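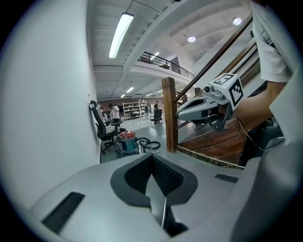

4. Connecting the wand and floor tools

4.1 Before you start

Work at a place where the floor is flat and there is room to lay the hose out in a loose curve. The Nustetti hose keeps some of its shape from the box and will roll if it is set down under tension. On glossy floors lay the hose down first, then the wand.

Keep the work area clear of stairs. If the machine has to be assembled next to a staircase, leave 1000 mm between the bottom step and the nearest part of the hose.

CAUTION: Do not connect or remove any part while the motor is running. Switch off at the machine and pull the plug from the wall socket.

4.2 Parts used in this section

Hose with curved handle, part 284
Extension wand, chrome metal, with clip collar
Cylindrical attachment, black
Floor head, part 766 (packed separately)

The clip collar is fitted at the factory. Do not slide it off the wand. If the collar has moved in transit, see 4.5.

4.3 Connecting the wand to the hose

1. Lay the wand on the floor with the clip collar facing up.
2. Check the open end of the wand for packing material. Paper plugs were used up to September and may still be present in older boxes.
3. Push the hose handle into the upper end of the wand. Turn it a quarter turn clockwise while pushing.
4. Pull back lightly. The joint must not move. If it does, repeat step 3.

Note: The joint is a friction fit. Do not use oil, soap or tape on it.

4.4 Fitting the cylindrical attachment

1. Stand the attachment on the floor with its narrow end pointing up.
2. Hold the wand close to its open end. Holding it farther back makes the end swing and can scratch the floor.
3. Bring the open end of the wand over to the attachment and line the two up.
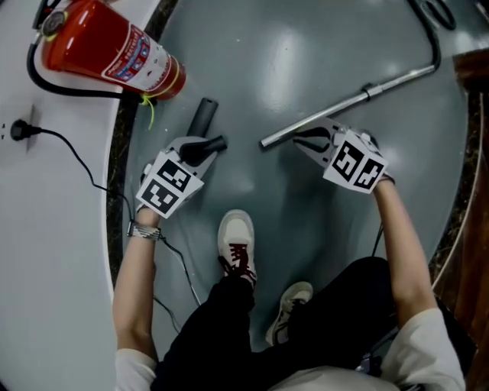 4. Keep the attachment upright with the other hand and press the wand down over it until the rim meets the shoulder.
5. Turn the attachment a few degrees each way to seat it. A light resistance is normal.
6. Lift the wand. The attachment must lift with it.

To remove the attachment, twist and pull in line with the wand. Do not lever it off sideways - the rim of the wand can be bent out of round, and a bent rim is not covered by the warranty.

4.5 Resetting the clip collar

1. Loosen the collar by hand. No tool is required.
2. Slide it along the wand to the desired position.
3. Tighten it until it no longer turns.

The collar holds the Grultis crevice tool only. It will not carry the floor head.

4.6 Cables and nearby equipment

Route power cables for other appliances away from the hose. A cable that hangs over the edge of a counter can be caught by the wand when it is lifted. Fire extinguishers and other heavy items should not be left where the hose can pull them down.

Replacement collars and rims are supplied by Hofstetter under order number 3873. Questions about this section go to Selina Bühler at the Wovham service desk.

Section revised May 19, 2018.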